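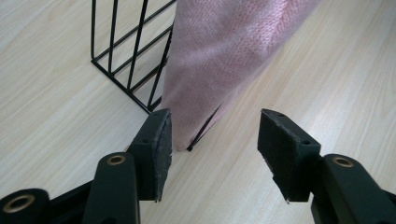 Kirstin Mowat wrote after the last class that she still doesn't see why a rack needs a lesson of its own, when she could just put her cloths in a drawer and be done with it. Fair enough, Kirstin! My drawer at home is a disgrace, so I'm not preaching. But a drawer hides things, and this unit is all about storage you can see through.

So, open wire racks. I love them for soft things (felt, cloths, those floppy fabric pouches that never stand up by themselves) and I'm much less keen on them for anything small, which slips between the rods and rolls off somewhere. A black wire rack on a pale wooden table, with one piece of pink fabric tucked up against it, is the sort of thing I mean by "low storage." You can see the tabletop through it, and you notice fast when it's getting crowded.

Things to try before next time:

Pick one rack and give it one kind of thing. Fabric only, say.

Fold to the height of the rods. If a piece flops over the top, fold it again or lean it on the outside.

Set a timer for 14 minutes and stop when it rings, even if you're mid-pile. I mean it!

Leave it alone for 3 days, then write down what has wandered off and where it ended up.

Bring your notes, messy is fine. We'll spend the first part of class on them and then get into corners, which I always run over on (sorry in advance). If your rack wobbles, bring that too and we'll look at the feet.

Related handouts
Folding felt without a hard crease
Drawers, and my feelings about them
Clearing a tabletop in 90 minutes
Corners and other awkward spots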